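Home News Bench Notes Events Archive Contact

Bench notes: two sets of pads for the hand-held grippers

In the last weeks we compared two sets of finger pads for the hand-held grippers at Berport. The first set comes from Hiveo, and it has a thin rubber skin on the inner face. The second set we printed ourselves, after a drawing which Gilles Hervieu made in April and which stayed in a drawer for too long. Both sets go on the same arms, so the change takes only a few minutes, if one does not lose the small screws.

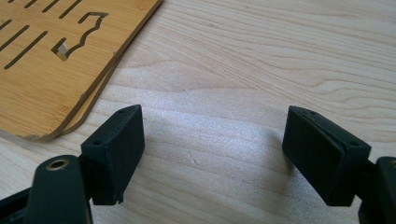
Flat objects are the reason why we started this comparison. A cup or a bottle forgives a lot, but a thin board lying on a table gives the finger only a low edge to work with, and there the shape of the pad decides almost everything. Our printed pads are simple rectangular blocks, black and matte, with two small holes on the top face of each. We put them in front of a bamboo board with long narrow slots cut through it, and we tried to take it by the corner, by the long side, and by the slots. The corner is the worst place. It is rounded, and the pad wants to slide along it. The long side is good with both sets. For the slots we have no good method yet, and I would be glad to hear from anyone who has.

We made 35 grasps with each set on each object. With the rubber skin, 11 grasps on the board were lost, most of them at the corner. With the printed pads the number was higher in the first round, then we sanded the inner faces a little and it came down to the same. So for this object I can not say that one set is better. The rubber is more quiet, and it leaves no marks. The printed pad is cheaper and we can change the drawing in one evening.

The second question was if two hands help. When one gripper pushes lightly from the left and the other closes from the right, the object has no place to escape, and the person who holds the tools learns this very quickly. What costs more time is to keep both tools at the same height above the table. For small tiles with engraved signs on the face we used only this way of working.

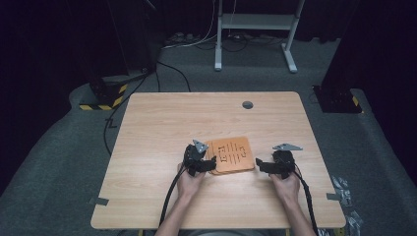
Lefèvre wrote to us that the two-handed method hides the weakness of a pad, and that we should publish the one-handed results first and separately. At Flillholm they had the same discussion, he adds, and there the rubber skins were worn out after 1000 grasps, so a comparison with new ones is a bit too friendly.

I think he is right about the wear. We will go on with the same skins until we reach 2260 grasps, and we will write down the losses for one hand and for two hands in separate columns. The drawing of the printed pad can be had from Gilles, please ask him for the version with the sanded face, because the older one has the holes too near to the edge.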